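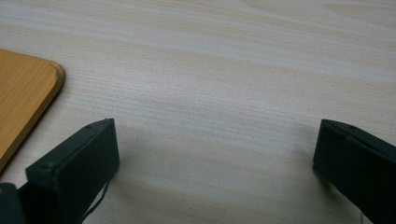 Nhàn Châu would like it known that she never set out to paint 634 swamp goblins. She was hired by Multari for two, both minor, both meant to die in the opening level of Grullerden. Then the testers started refusing to kill them, and a small job became six years of warts.

The results fill a handsome new hardcover from Arnlow, heavy enough to stun a goblin of average build. Early sketches share pages with finished covers and a run of rejected hats, which get a chapter to themselves and deserve it. The print run is 2,000, and the publisher seems faintly alarmed at how fast it is going.

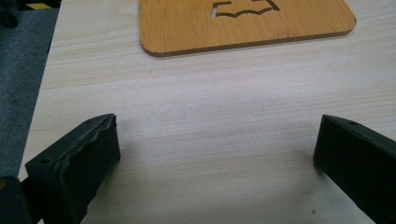 Too many hats, according to one reader of the advance copy, and hardly a word on the marsh backgrounds, which were the best thing in the game. It's a fair complaint. The marshes get four pages at the back, printed small, after the index of noses. Châu says she is saving them for her next book, on the ruined city of Tomar, where it apparently also rains.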